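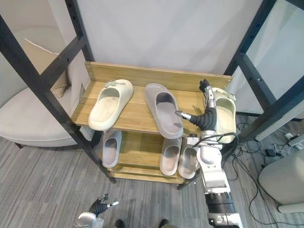 Sunday, January 17, 2021. Spent most of the day on the hallway, which in practice meant the shoe rack. The plan had been to replace it with the closed cabinet from Leklow, but the cabinet is 30 cm deep and the door swing leaves less than that, so the old rack stays and the problem becomes one of loading. It has two shelves and a raised board along the back of the top one, fixed with small screws at the ends. The board sets the usable depth. A slipper pushed in toe first stops against it, and if the sole is as thick as these are, the heel ends up past the front edge of the shelf. The gray slide on the top shelf does exactly this. The cream one to its left, turned the other way, points at the front edge and leaves its open end to be caught by whoever walks past.

Options considered. First, toes to the back, heels out, everything overhanging by the same amount. Consistent, easy to step into if the slipper is dropped straight to the floor. Second, toes out. Looks better from the door but has to be turned around by hand every time. Third, standing each one upright with the sole leaning on the back board. This takes the least depth and the most patience. The strap is wide and the upper is heavier than I assumed, and a thick rounded sole does not offer much of a flat to stand on. I would want a lip on the front edge before relying on it. A strip of molding, 4 mm high, would probably do.

Settled on the first option for the gray ones and undecided about the cream pair. The green clips on the straps are the difficulty. They stand proud of the surface and I suspect they will scrape on the underside of whatever is above them if the pair goes on the lower shelf, so the cream pair keeps the top. Gray below, as far as they fit. This also means that guests are sent to the lower shelf, which is where they look anyway.

Checked the rack itself while it was light. No movement in the joints when pushed from the side. One of the back board screws took a quarter turn, the others were already tight. The finish is worn through in two places on the underside, where it does not matter. Did not oil it. The Ollia oil needs seven hours before anything can be set down on it and there was nowhere else to put the slippers in the meantime. Moved to the list for August, when the windows can stay open.

Called Szabó on Saturday about the molding and was told they cut to length but will not take an order under 30 cm, which is fine. Left the order number on the pad by the phone: 854. Pickup any day before closing. I should bring a sample of the wood to compare against, possibly the offcut in the drawer, although that has darkened and may no longer be a fair reference.

Brijesh Nishad came by in the afternoon to return the level and looked at the arrangement. His view is that the shelf should be tilted toward the back by a few degrees, so that the slippers hold themselves in place and no molding is needed. It is a reasonable idea. It would mean shimming the front feet, and the floor is already out by enough at that end that I would want to measure first. He left the level after all. Will try it with folded cardboard before cutting anything permanent.

Also done: swept behind the rack, threw out the old Islow mat (rubber backing had gone to powder), wiped the baseboard. The wall has a gray line at heel height that did not come off with soap. Not done: coat hooks, light bulb, the drawer.

Soup again for supper. Snow forecast overnight, so the boots will need a tray by morning and there isn't one.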